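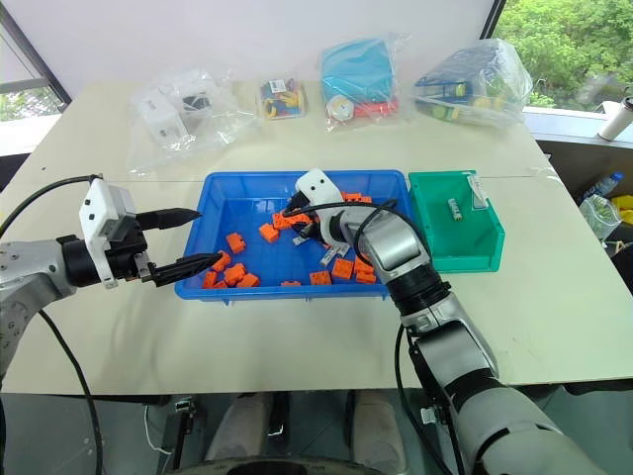 Putis notebook, back table
May 7, 2019

Got in before the Llorente Street crowd and had the power to myself, so the breaker held all morning. Goal for the day was the same as last week's goal: both arms working the blue tray together, bricks out, bricks into the green bin, no human hands. Last week's goal was also the goal in March. I have stopped writing "should be quick" at the top of these.

Started with the left arm because it has been the badly behaved one. The wrist cable was routed too tight again. When the wrist rolled toward the window side the loop pulled on the connector, the camera dropped out, and the controller kept going with the last picture it had, which is a confident way to pick up nothing. Re-tied the loop with more slack over the top of the housing and put the tie further back along the forearm. Rolled the wrist end to end by hand with the motors off, then under power at quarter speed. No dropouts. Whoever tied it the first time was me, so no need to send a note around.

The controller now stops if a camera frame is older than 2 frame times. It was a one-line change and I had been avoiding it since the day I wrote the rest of that file.

Right arm: ran the homing routine 3 times, landed in the same place each time as far as the feeler gauge can tell. Leaving it alone. It gets the far side of the tray and it gets to be trusted until it does something.

Then the tray. The Janason trays are nice and shallow but the rim is the thing we keep hitting. The planner thinks of the tray as a flat patch with bricks on it and has no opinion about walls. I raised the travel height to 15 mm over the rim and made the last part of the approach straight down. That fixes the clipping on entry. It doesn't fix a brick that's parked right up against the wall, where the outside finger needs to be in the same place as the plastic. For those I'm trying a nudge first: close the gripper, come down on the wall side, push the brick inward, back off, look again. It works on maybe half of them and plows the rest along the wall into the corner, where they are somebody's problem, and the somebody is the planner, and the planner gives up.

The orange was a good choice, I'll say that much for the original plan. Against blue the color threshold barely needs tuning, even when the trees outside are throwing shade across the table and taking it away again. The bits of gray that get in with the bricks are another matter. The detector ignores them completely, the gripper doesn't. If you see the right arm close on something and report a brick wider than a brick, that's what happened.

Piles are still the worst case. Two bricks side by side look like one long brick. Two bricks at an angle look like a brick with ambitions. I spent most of the late morning on splitting blobs by the stud pattern, and it's better than splitting by area, but only when the studs are facing up. One on its side has no studs to offer and the detector calls it a shadow.

Ran the two arms together after lunch at low speed. The sharing rule is dumb on purpose: split the tray down the middle, left arm takes left, right arm takes right, and whoever wants the middle has to ask for it. A lock on the center strip, first come first served. 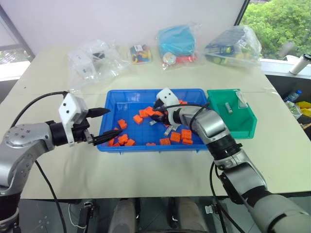 The lock held. What I hadn't thought about was that "in the center strip" was being worked out from the fingertips only, and an arm is a good deal more than its fingertips. With the right one bent over the front of the tray its forearm takes up space the left arm believes is free. They didn't touch, mostly because I was standing there with my hand on the stop button and my nerve gave out early. Changed the check to use the whole wrist and the segment behind it, plus a margin. The margin is generous. The arms now behave like two people at a narrow door, each waiting for the other, and one cycle that should be brisk took 52 seconds while they sorted out their manners. I can live with that for now. Collisions cost money and politeness only costs time.

The Urnach fingers on the left gripper are due a look. They close a hair off center and the brick turns as it's gripped, so it leaves the tray at a different angle than the one it was seen at. Doesn't matter for dropping into a bin. Will matter a lot when we get to stacking, so if anyone has the small hex keys, please bring them back to the drawer they're labeled for.

Other things, no order:

The little silver cylinder in the green bin is not a test object. Leave it or move it, but don't log it as a successful pick.

The clear bags along the back of the table are the next sets of parts, sorted. Please don't combine them to save room. The one with the small colored pieces took me an evening.

Water bottles stay off the table.

Next session: corner bricks. I want to try tipping the gripper a few degrees so the outside finger comes in over the rim at a slant. The wrist has the range for it, the planner doesn't, and I know which of them I'd sooner be rewriting. Also need to save today's settings for the left arm under a proper name. They are currently in a file called test_old_new.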